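Allotment society, March meeting

We kicked off at 7 on Thursday, a bit squashed but cheerful. Maham, Digby, Honeylyn and me, with apologies from Angus (his back again). Last month's notes were agreed once I'd fixed the spelling of Nonside.

Water first, as ever! The bill for 2025 came to £1262 and Digby thinks the trough by the Nonside gate is leaking. He'll turn it off overnight and read the meter - then we'll know.

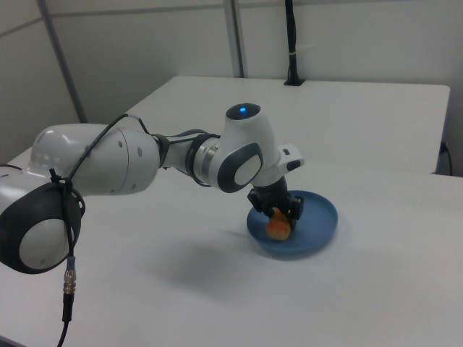

Merle Rutherford
Minutes secretary

Plot rents stay at £52. Maham wanted a bit more for the shed roof, but Honeylyn felt we should get a quote first, and we all came round to that. Honeylyn to ring two roofers.

Seed potatoes: 80 bags ordered, collect from Digby's garage. Please bring your own sacks.

Any other business was mostly slugs. Next meeting same time in April, Maham bringing cake.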